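Jarorby puts its arm through night school

A robot arm in Jarorby is learning what to do with a pen and a mug, and its tutors would like it known that the syllabus is harder than it sounds. The Flonard workshop began its Monday night sessions in September, in the old bakery on the corner, and anyone who can sit still may have a go at the controls.

The method is simple enough to explain at the door. A person moves a small hand-held arm, the bigger one on the table copies it, and the computer records the lot. After enough repeats the software is meant to manage without a human attached.

Pen and mug practice on the wooden table: 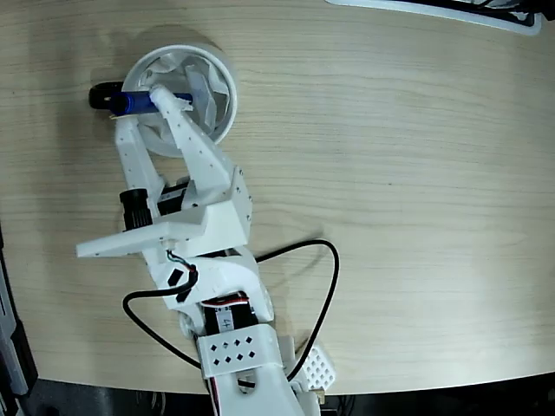
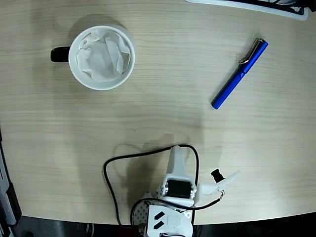
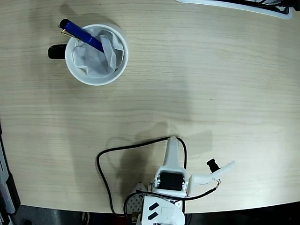
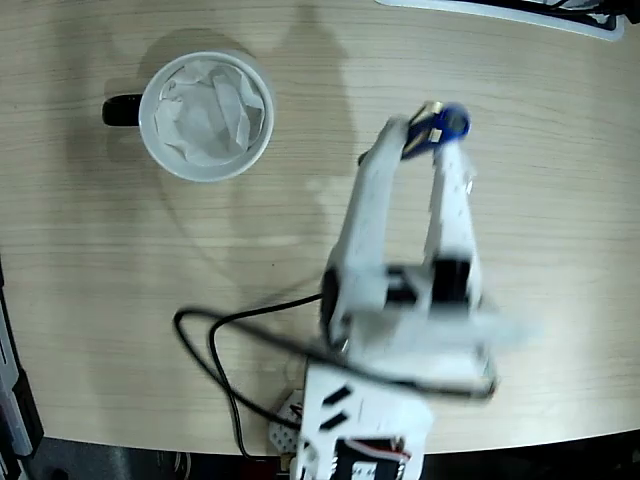
Twenty minutes of this leaves most adults with a sore wrist and a new respect for toddlers, according to Wekesa Waweru, who prefers a slow, dull demonstration to a clever one. If the operator dithers, he said, the arm will learn to dither, and will do it faithfully until somebody pays for retraining. Swooping is discouraged for the same reason. So is showing off, which has thinned the field a little.

The plan is to collect 200 demonstrations before the first training run, with the pen starting from a different spot each time. Fumbled attempts are kept in a separate folder, labelled "Character".

The steering software is called Were, and it has its moods. An update last month swapped left and right for an entire evening, and a couple of regulars claimed not to have noticed. It has since been put back. The regulars have been offered extra practice.

A local timber firm, Indulmont, has offered to pay for a second hand controller, on the understanding that the arm will one day sort dowels. The workshop has accepted the money and is being vague about the dowels – one career at a time.

Sessions run from seven until nine. Bring a jumper, as the heater is older than the programme and takes instruction less well. Spots are first come, first served, and under-twelves need a grown-up along, who will almost certainly want a turn as well.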